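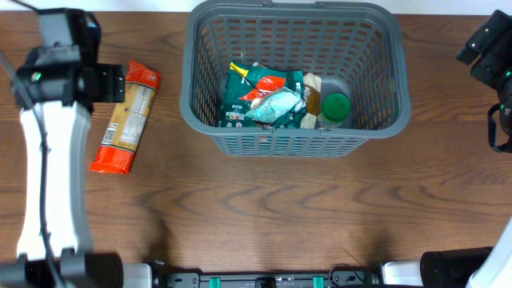

Speaker notes – "Teaching by doing it over and over"
Birkett meetup, Aug 6, 2021
Slot is 25 minutes plus questions. Clicker is temperamental, press it twice.

Opening

Hello everyone, thanks for coming, and thanks to Sunee Khamphan for asking me (say both Sunees' names properly, Khamphan organised tonight, Saengthong works with me!). I'm going to talk about groceries. I've spent most of the summer putting groceries into a basket and taking them out again, using a pair of arms that aren't mine, and I'm going to tell you what I learned from that.

Quick show of hands: who has trained a model on somebody else's data? And who has collected their own? Usually far fewer hands the second time. If it's lots of hands, skip the next bit.

Slide 2 – what we do at Proltar

We're a small team. We want two arms to pack and unpack a basket on a table. We don't write down the movements. A person drives the arms, we record what the cameras see and where all the joints are, and the learning system tries to copy the person. One go from start to finish is an episode. I'll say "episode" a lot, sorry.

The target for this project, which we call Lundcombe, was 1,496 episodes. People always ask why such a silly number. It came out of a spreadsheet: so many item sets, so many starting layouts, so many drivers, multiply it all up. Noel Dela Peña made the spreadsheet and he won't let me round it. (Pause for Noel if he's in the room.)

Slide 3 – choosing the stuff

This is the part I thought would take an afternoon. I went to the shop and came back with boxes. Lovely stiff boxes. The arms were good at boxes within days and I was very pleased with myself, and then Apinya Sukprasert put a bag of crisps on the table and it all went wrong.

So now we pick for awkwardness. Snack bags, shiny pouches that fold over when you put them down, jars with a round lid, dried pasta in a see-through packet. Pasta is my favourite. It's long, it's slippery, and the wrapping crinkles up at the ends, so drivers all have their own way of grabbing it. Ask me about the pasta argument in the break.

Crumpled things too. We used to smooth out the wrappers between episodes and I've stopped doing that. A wrapper that's been handled fifty times looks nothing like one fresh off the shelf, and I'd like the model to have met both.

Slide 4 – the pile

Early on we laid things out in a tidy row with gaps. Easy to drive, easy to check, and the trained model was hopeless the minute two items touched. In a real basket everything is lying on top of everything else.

We now have four kinds of start: all on the table, all in the basket, one thing out and the rest in, and what Apinya calls "tipped", where you just drop the lot in and leave it how it lands. Tipped is slow, and drivers moan about it. It's also the set I'd keep if you made me throw the others away.

If there's time, tell the jar story. If not, go straight on.

(Jar story: Kobina Antwi drove 67 episodes in one sitting, and in every one he took the jar first, so the policy we trained on his batch went for the jar first too, even when the jar was buried under a bag. It would just push at the bag. Took us a whole morning to work out it was Kobina's habit and we'd faithfully copied it. He's a very good driver, that was the trouble.)

Slide 5 – drivers

What we changed after the jar. The order of items comes up on a card and you follow the card. Swap drivers every half hour. Left arm does the left side of the table unless the card says otherwise. And drivers are allowed to fumble! If you drop the pasta, pick it up again and carry on. Please don't stop the recording. Those are worth having – a clean run never shows the model how to get out of a mess.

We do bin some. Emergency stop pressed, someone's hand in view, driver got lost and sat there thinking. Sunee Saengthong watches everything at double speed and tags it. I offered to write a script to do it for her and she looked at my script and said no.

Slide 6 – graph

The graph is success rate against number of episodes. Don't read the axis out, they can see it. Point at the flat bit. We sat on that flat bit for ages adding more and more of the same. Then we added 200 episodes of nothing but tipped starts and it began to climb again.

Somebody will ask if that's just more data. Fair question. Noel reran it with the same total and a different mix, it's on the backup slide after the thank yous.

Slide 7 – Clomumlow

Mention that Clomumlow lent us the bench time and that the annotation tool is theirs. Don't get drawn into pricing, I don't know the pricing.

Slide 8 – what's next

Opening and closing lids. A second basket with different handles. Dimmer lighting, as we've had the same ceiling lights on all summer and I'm nervous about it. If anyone has opinions on lighting, find me at the back afterwards.

Thank yous: Kobina, Apinya, Noel, both Sunees. Then questions. Repeat each question into the mic for the recording – I forgot last time.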